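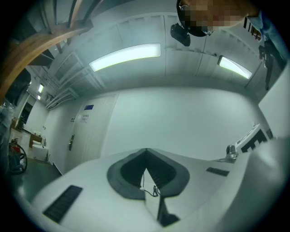 Page 6

Reporting on serious incidents: notes for week 3
Module tutor: Chathurika Ranasinghe

Early reports of a violent incident are nearly always incomplete. The task in the first hour is to publish what is known, say who told you, and leave the rest out.

Attribution

Every fact in the first three paragraphs needs a source. "Police said" is enough if the statement came from the force press office. If it came from one officer at the cordon, say so. A second outlet repeating the same claim does not count as a second source. Check where it got the claim.

Casualty figures

Use the latest official figure and give the time it was issued. When the figure changes, change the headline, the first paragraph and the caption together. Keep the dead and the injured separate. "Casualties" covers both and readers often take it to mean deaths.

Case: the Festhorpe depot fire

The first agency line said 200 staff were inside. That was the number employed on the site. The night shift was much smaller, and the fire service corrected the line before morning. Sutrisno Nasution, then on the desk at the Virkeldale paper, had held the figure back and written "an unknown number of workers". Compare his copy with the agency version in the reader, item 3375.
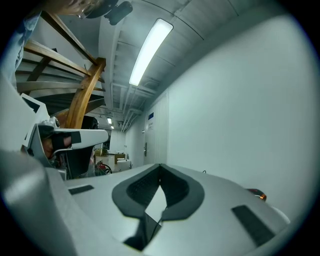 Two further points from the Festhorpe coverage. The depot's owner was named before the company had been told, and one site ran the name of a man who had left the firm in March. Both errors came from a social media post that was not checked.

Naming people

Do not name the dead until the family has been informed and the police have confirmed it. Do not name a suspect on the word of a witness. After an arrest, contempt law applies and the copy must go to the duty lawyer, however short it is.

Corrections

Say what was wrong and what is right. Put the note at the top of the story if the error was in the headline. Keep the original time stamp and add the new one.

Reading for next week

Horacio Troncoso, "The Rulness Flood and the Local Press", chapters 1 and 2
Chiyo Kuroda, handout on speaking to witnesses

Written exercise (400 words) to Obaidul Paul by 2026-10-24.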